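Roltus Linen Spray, 135 ml

I make this in the back kitchen at Rosidside and it's the one thing I'd never drop from the shop, even when the bottles go up in price (again!). It's lavender with a bit of cedar, and you mist it over sheets, pillowcases, curtains, the dog's blanket, whatever needs a lift. I started with a much sweeter version that my sister said smelt like a sweet shop, so I cut the vanilla right down and let the cedar do more of the work.

The lavender comes from Dambrauskienė, a small family grower I've bought from since my first batch. Last September's crop was a good one, greener and sharper than the year before, and I think you can smell it.

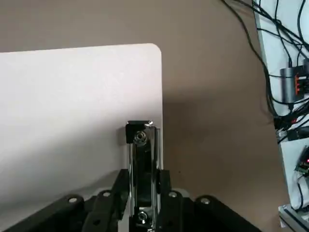

Will it mark white cotton?
It dries clear on cotton and linen. Hold the bottle at arm's length and give it two or three squirts, then leave the bed to air for a bit. I'd keep it off silk and varnished wood.

One bottle lasts me five weeks, but I'm heavy-handed and I do the curtains too. Give it a shake first, as the oils sit on top when it's been standing. It keeps for a year in a cupboard away from the window.

If you already use the Predness room candle, this is the same lavender but lighter, and they get on nicely together. The refill pouch fills the bottle twice and costs a good deal less than buying new.
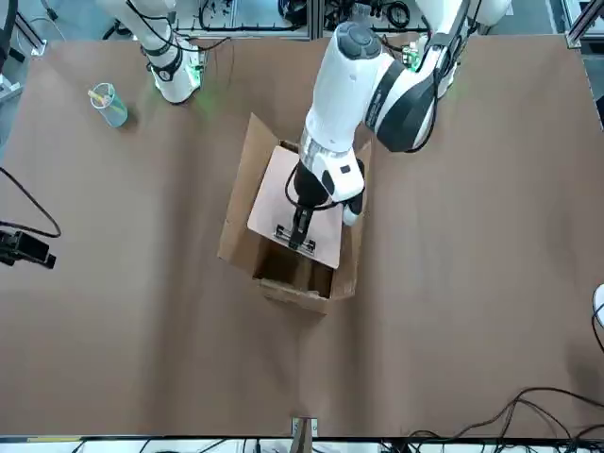 Fermín Gallardo

Orders over £40 go out post free, and smaller ones are a flat £5 wherever you are in the UK. I can't send sprays abroad at the moment, sorry! If the nozzle sticks, run it under the hot tap for a minute, and if it still won't budge drop me a line and I'll post you a new one.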